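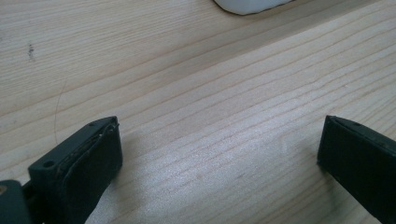 Nokuthula Adams says it's the linkage and I should quit fussing over the pads.

Gripper lets go of tubes late, and only on one side

Orysia Hutsuliak
Posted 25th August

OK so that's where I've gotten to after a week of asking around, and I'm not convinced, so I'm bringing it here. We have a pair of Koneo grippers, the two-finger hand-held ones, and we use them on a wooden table to pick up bathroom stuff and put it in a tray. Boring work, and it went fine for ages. Then one of them started hanging on to things. I open it, the fingers part, and the item stays stuck to the left pad for a moment before it drops. Sometimes it tips over on the way down and I have to start the whole pick again (with a lot of sighing).

Toothpaste is the worst for this, cap down, held near the narrow end. Boxes are OK. Anything smooth and a bit squashy is a coin toss.

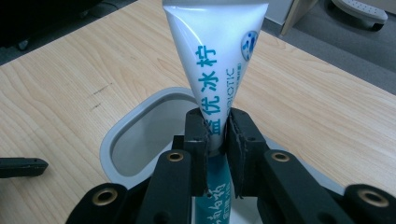
I went through our log and out of 1,205 picks there were 59 late drops, and nearly all of those came after pick 600. Before that it's clean. I've wiped the pads with a damp cloth, I've wiped them with alcohol, and I tightened the finger screws. The wiping helps for maybe a morning. The pads are the rubbery sheet kind, and the edges have started to fray and lift away from the plastic, which is why I keep coming back to them.

The part that really bothers me is that last Tuesday it held on and I reached in with my other hand to pull the tube off, and the fingers closed on me. It didn't hurt much! But I wasn't expecting it and I'd like to not do it again. Is that the same fault or a second one? And can I just glue the pad edges down or is that a terrible idea?

Keabetswe Cele

Two faults, I'd say, and please deal with the closing one first. Put that gripper away until you have. If it moves when you haven't asked it to, the pads can wait.

We had the McGrath version of this setup at my old job and the closing thing was the return spring catching halfway. You'd open it, it would sit there looking open, and then any little bump would let it finish its travel. Take the item out of the picture completely and open and shut it over a bare table, slowly, a bunch of times. Watch whether both fingers start moving together. Then hold it open, set your grip, and have someone tap the body with a screwdriver handle. If a finger twitches, you've found it.

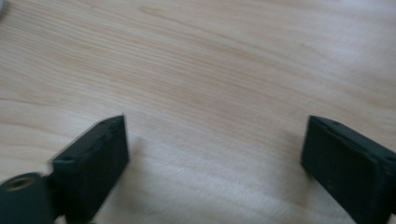 Do that with the good one as well, so you know what normal feels like. A tiny bit of play where the arms pivot is fine and they all have it. What you don't want is one side lagging behind the other, or a gritty feel partway. If it's gritty, pull the arms off, clean the bushings, and put it back together dry. I wouldn't oil it, oil creeps onto the pads and then you'll be back here asking why it drops everything early.

For the pads: don't glue the edges. I did, with superglue, and it left a hard shiny ridge that grabbed the tubes even more than before. Peel the whole pad, get the old sticky stuff off the plastic, new pad, and leave it clamped overnight. Change both sides at the same time or you'll get exactly what you're describing, where the fresher one wins and hangs on to the thing.

And use a stick to knock a stuck item loose! Pencil, chopstick, whatever. Not fingers.

Izzati Setiawan

Had this, changed pads, went away. Baby powder works too if you're in a hurry but it gets everywhere.

Orysia Hutsuliak

Thank you both. Did the tapping test with Keabetswe's screwdriver trick and the left finger jumped on the second tap, so Nokuthula is going to be unbearable. It's in a drawer with tape on it for now. I've ordered 2 sets of pads from Urcombe and I'll do the bushings while I'm waiting for them. Skipping the baby powder.

Keabetswe Cele

Good. Check the spring for a bent end while you've got it apart, mine was rubbing on the housing and I missed it the first time.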